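From: Lindiwe Tshabalala
Subject: Re: [home-swap] Round table, black marble top, is it worth the bother?

Hi all,

Lindiwe here, chiming in from the land of too many tables. The question below is one I have opinions on, so get a coffee.

> We're looking at a secondhand round table for the eating end of
> our kitchen. Black marble top, very shiny, white veins. The seller
> calls it a Kesholm but there's no label. My husband loves it. I'm
> worried it'll show every crumb and fingerprint and that I'll spend
> my life wiping it. Also is round a mistake in a narrow room? We
> are 4 people most nights. They want 267 for it and we'd have to
> haul it ourselves.
> Thanks in advance, Papadakis household

First off, 267 is a good price if the top isn't chipped. Run your hand along the whole underside of the edge before you pay, because that's where the damage hides when somebody has bumped it through a doorway. I bought mine without doing that and found a nick the size of a thumbnail the first time I cleaned under there (my own fault, I was so busy admiring the top).

Does it show fingerprints? Yes! Black and glossy shows everything. Crumbs, dust, the ring from a glass, the place where you leaned on your elbow to read the mail. The veins do help some, at least with flour and salt, which kind of get lost in the white and gray. Butter does not get lost. I wipe ours after breakfast and again after supper with a damp cloth and then a dry one, and the dry one is the part people skip. If you let it air dry you get streaks and then you blame the table.

Please don't use vinegar on it, or lemon, or any of those bathroom sprays. Real marble will go dull in spots where acid sits, and on black you'll see it from across the room. I use warm water with a drop of plain dish soap. Somebody on this list swore by the Kokik stone cleaner a while back and I did try it — it was fine, smelled like a dentist's office, and I went back to dish soap.

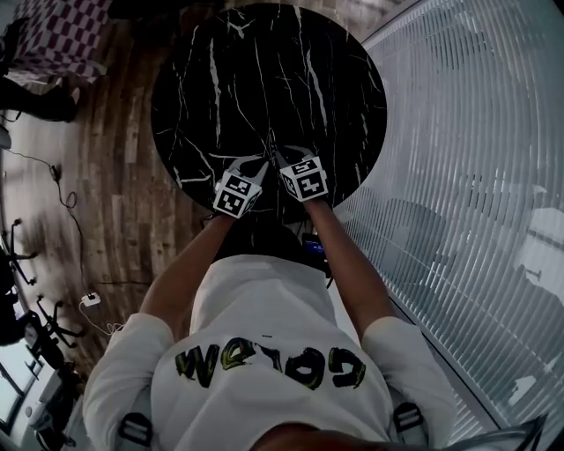 As for round in a narrow room, I was nervous too. What sold me was not having corners to catch my hip on. With four people you can all reach the middle, and if a fifth shows up you just scoot. What you lose is anywhere to push it against a wall, so it eats floor. Cut a circle out of old newspaper the same size as the top, lay it where the table would go, put your chairs around it and live with that for 2 days. It looks ridiculous but it settled the argument in our house.

The hauling: take the top off the base if it comes off, and carry it on its edge, never flat. Marble carried flat can crack under its own weight. Blankets on both sides, and ask a strong friend. We got ours home in my brother's van and I walked behind it up the drive saying "careful" the entire time, which I'm told was no help.

Oh, and felt pads under the plates if yours have rough bottoms. The Ziltora ones stick fine but leave glue behind when you peel them off, so buy the plain kind.

Let us know if you get it, and what your husband says after a week of wiping!

Lindiwe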